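종이 쇼핑백

종이 쇼핑백은 상점에서 산 물건을 담아 옮기는 데 쓰는, 손잡이가 달린 종이 봉투이다. 바닥이 사각형으로 펼쳐져 세워 둘 수 있고, 옆면에 주름(거싯)이 있어 쓰지 않을 때는 납작하게 접힌다. 한국어에서는 '쇼핑백' 또는 '종이가방'이라고 하며, 손잡이가 없는 것은 보통 '종이봉투'로 구별한다.

구조

몸통은 한 장의 종이를 말아 옆선을 풀로 붙이고 아래쪽을 접어 만든다. 큰 쇼핑백은 두 장을 이어 붙이기도 한다. 입구 쪽은 안으로 한 번 접어 넣고 그 안에 두꺼운 보강지를 댄다. 바닥에도 별도의 판지를 까는 경우가 많다. 재료로는 크라프트지, 아트지, 아이보리지 등이 쓰이며, 겉면에 필름을 입히면 습기와 긁힘에 강해지지만 종이류로 재활용하기는 어려워진다.

손잡이

손잡이는 꼰 종이끈, 납작한 종이띠, 면끈, 합성섬유 끈, 리본 등으로 만든다. 끈은 입구에 뚫은 구멍에 꿰어 안쪽에서 매듭을 짓거나, 보강지 사이에 끼워 접착한다. 매듭식은 끈을 갈아 끼울 수 있고, 접착식은 기계 생산에 알맞다. 하중이 구멍 둘레에 몰리므로 찢어짐은 대개 이 부분에서 시작된다.

인쇄와 무늬

상점의 이름이나 로고를 넣어 광고를 겸하는 것이 일반적이다. 로고는 넓은 앞면에 크게 넣기도 하고 옆면에 작게 넣기도 한다. 체크무늬나 줄무늬를 위쪽에만 두르고 아래쪽은 흰 바탕으로 남기는 도안도 있다. 끈의 색은 무늬의 색에 맞추는 경우가 많다.

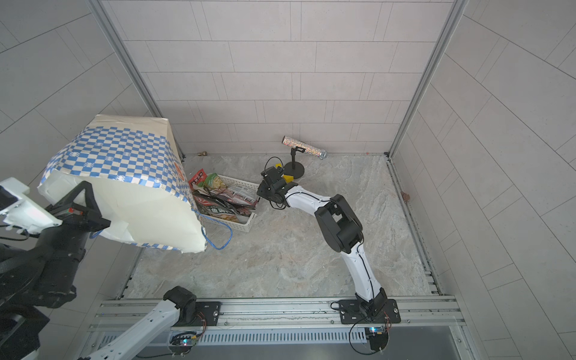 과자처럼 가볍고 부피가 큰 물건은 큰 쇼핑백에 담기 쉽다. 봉지 과자는 눌리면 내용물이 부서지므로 무거운 것을 아래에, 가벼운 것을 위에 넣는다. 꺼낼 때는 하나씩 집어내거나, 백을 바구니 위로 기울여 한꺼번에 쏟는다. 쏟을 때는 입구를 바구니 가까이 대야 봉지가 밖으로 튀지 않는다. 옆면이 트인 플라스틱 바구니는 속이 들여다보여 간식 보관에 널리 쓰인다.

재사용과 보관

상태가 좋은 쇼핑백은 접어서 모아 두었다가 선물 포장, 헌 옷 정리, 분리배출용 종이 모으기 등에 다시 쓴다. 포장재 업체 렐타리(Leltari)가 2018년 4월에 낸 소책자는 가정용 쇼핑백을 크기에 따라 12종으로 나누고, 큰 백 하나에 작은 백을 세워 넣는 보관법을 소개하였다. 습한 곳에 두면 풀칠한 부분이 들뜨고 바닥이 약해진다.

분리배출

코팅되지 않은 쇼핑백은 끈과 금속 고리를 떼어 낸 뒤 종이류로 배출한다. 종이끈은 몸통과 함께 내놓을 수 있다. 비닐 코팅이 된 것과 음식물이 묻은 것은 종량제 봉투에 넣는다.

같이 보기

장바구니
종이봉투
포장지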